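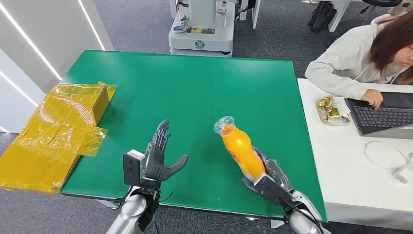 Orange bottle on green board.

**Hi-vis garment check, Mundel depot** -- 1/4/26
Inspector: Teemu Koivisto
Stock: Brorkano vests and Stilto rain jackets, 56 garments

- [x] Size and class labels present and readable. *Two Stilto labels faded; still legible.*
- [x] Background fabric free of heavy soiling. *Vest 1558 has oil on the left shoulder. Sent for wash, recheck before issue.*
- [ ] Reflective tape intact on front, back and shoulders. *Tape lifting at the hem on three vests. Withdrawn.*
- [x] Zippers and hook closures hold when pulled. *One jacket zipper stiff, no damage to teeth.*
- [ ] Wash count recorded on inner tag. *Missing on 10 vests. Treat as at limit until the laundry log from Iordache is received.*
- [x] No pins, marker or added badges over tape.
- [ ] Spare stock stored away from sunlight. *Rack B is next to the window. Move it.*

Withdrawn items are tagged red and kept apart from issue stock. Replacements ordered in sizes M and XL. Next check: May.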